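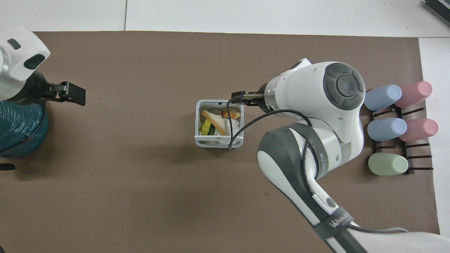
광장 옆 골목의 분식집에서 어묵 국물을 홀짝이고 있는데 전화가 왔다. “지금 어디예요? 벌써 다리까지 찼어요!” 티치아나 세라였다. 나는 국물을 반쯤 남기고 뛰었다. (지금도 그 국물이 아깝다.)

메숨이라는 도시를 아는 분이 얼마나 될지 모르겠다. 강 하나가 도시를 둘로 가르고, 그 위로 오래된 헤그데 다리가 놓여 있다. 평소라면 산책하는 사람과 자전거가 전부인 다리인데, 2월의 그 오후에는 사람 머리밖에 보이지 않았다. 심야 버스를 돌려 달라는 행진이었다. 시 당국이 예산을 이유로 밤 열한 시 이후 노선을 모조리 없앤 지 석 달째였고, 나는 원래 이 도시의 시장 골목을 취재하러 왔다가 얼떨결에 행진 맨 뒤에 붙게 됐다.

주최 측이 신고한 인원은 200명이었다. 다리 중간쯤에서 경찰 확성기가 “신고 인원을 초과했으니 해산하라”고 했을 때, 내 앞에 있던 아주머니가 뒤를 돌아보더니 나한테 물었다. “학생도 초과야?” 학생 소리를 들은 게 십오 년 만이라 그만 네, 하고 대답해 버렸다.

나중에 들은 숫자는 제각각이었다. 경찰은 1,106명이라고 발표했고 주최 측은 최대 2,000명이 모였다고 했다. 한 자리까지 딱 떨어지는 경찰 쪽 숫자가 어떻게 나왔는지 궁금해서 공보실에 전화를 걸어 봤는데, 담당자가 자리에 없다는 말만 세 번 들었다.

행진을 처음 제안한 카말라 사스트리는 병원 세탁실에서 일한다. 저녁조라서 퇴근이 자정을 넘긴다. 버스가 있을 때는 집까지 이십 분이었는데 지금은 강둑길을 따라 한 시간을 걷는다고 했다. 다음 날 그 길을 같이 걸어 봤다. 가로등이 띄엄띄엄 있고, 겨울 강바람이 정말이지 귀를 떼어 갈 것처럼 분다. 나는 중간에 두 번이나 쉬자고 했고 카말라는 두 번 다 웃기만 했다.

“처음엔 세탁실 사람들끼리 택시를 나눠 탔어요. 근데 월급날 전 주가 되면 다들 슬그머니 걷더라고요. 그래서 종이에 써서 붙였죠. 같이 걸을 사람 있냐고.”

그 종이가 병원 식당으로, 빵 공장으로, 닐렌 지구의 물류 창고로 옮겨 갔다. 닐렌은 강 건너 언덕 동네인데 밤일하는 사람이 유독 많이 산다. 처음에는 퇴근길을 같이 걷는 모임이었다가, 어느 날 누가 이럴 거면 낮에 시청까지 걷자고 했단다. 누가 그 말을 했는지는 카말라도 기억을 못 한다. 물어보면 셋 정도가 서로 자기라고 한다나.

그날 이야기로 돌아가자면, 경찰은 다리 북쪽 끝을 차량으로 막았다. 시청까지 남은 거리가 얼마 되지도 않는데 길이 끊긴 거다. 앞쪽에서 뭐가 어떻게 되는지 뒤에서는 하나도 모른다. 소문만 파도처럼 넘어온다. 협상 중이다, 아니다, 누가 연행됐다, 아니다, 시장이 나온다더라(시장은 끝내 안 나왔다). 그렇게 서 있으니 발이 얼기 시작했고, 누군가 보온병을 돌렸고, 나도 모르는 사람의 컵으로 생강차를 얻어 마셨다. 무지 달았다.

티치아나는 이 지역에서 오래 집회 현장을 지켜본 변호사다. 노란 조끼를 입고 경찰과 행진대 사이를 왔다 갔다 하며 시간을 적는다. 말도 빠르고 걸음도 빨라서 따라다니며 인터뷰하는 게 고역이었다. 내 수첩에는 지금도 못 알아보는 단어가 절반이다. 그래도 이 대목은 또렷하게 적혀 있다. 해산 명령이 나오고 나서 경찰이 움직이기까지 30분을 줬다는 것. 그런데 다리 남쪽 출구도 사람으로 꽉 차서, 나가고 싶은 사람도 그 안에 나갈 방법이 없었다는 것.

“명령은 들렸어요. 들린 건 맞아요. 어디로 가라는 건지는 아무도 말을 안 했고요.”

경찰이 밀고 들어온 건 해가 막 넘어갈 무렵이었다. 큰 충돌이라고 하기는 어렵다. 방패가 줄을 지어 천천히 걸어왔고 사람들은 뒷걸음질을 쳤다. 난간 쪽에 있던 나는 솔직히 무서웠다. 강물 소리가 그렇게 가까이 들릴 수가 없었다. 누가 넘어졌고, 옆에서 팔을 잡아 일으켰고, 유모차 한 대가 머리 위로 들려 나갔다(아기는 엄마가 안고 있었다, 나도 그거부터 확인했다). 일곱 명이 연행됐고 모두 그날 밤에 풀려났다. 풀려난 시각이 하필 자정 넘어서라 집에 갈 버스가 없었다. 경찰서 앞에서 다들 그 얘기를 하면서 깔깔 웃었다. 나는 그 웃음이 꽤 오래 기억에 남을 것 같다.

시청의 입장도 들어야 해서 교통과를 찾아갔다. 과장은 의외로 순하게 생긴 분이었고 내게 사탕을 권했다. 심야 노선은 빈 차로 다니는 날이 많았고, 대안으로 클러키어라는 호출형 승합차를 준비하고 있다고 했다. 전화로 부르면 오는 작은 차다. 언제부터 다니느냐고 물으니 봄이라고 했다. 봄 언제냐고 물으니 사탕을 하나 더 주셨다.

카말라한테 클러키어 얘기를 전했더니 벌써 알고 있었다. 설명회에도 다녀왔단다. 여섯 명이 타는 차인데 세탁실 저녁조만 열한 명이라고. “우리 중에 다섯은 뭘 타고 가냐고 물어봤어요. 다음 차를 부르라던데요.” 다음 차가 몇 대나 있느냐는 질문에는 검토 중이라는 답이 돌아왔다고 한다.

행진은 한 번 더 열린다. 이번에는 신고 인원 칸에 얼마를 적을지를 두고 빵 공장 휴게실에서 두 시간 넘게 토론이 벌어졌다. 많이 적었다가 적게 오면 창피하다는 쪽과, 적게 적었다가 또 쫓겨나느니 창피한 게 낫다는 쪽이 팽팽했다. 나는 구석에서 막 나온 호두빵을 얻어먹으며 듣기만 했는데, 결론이 나기 전에 기차 시간이 돼서 일어나야 했다. 카말라가 역까지 배웅을 나와 주었다. 강둑길로 말이다. 이번에는 한 번만 쉬었다.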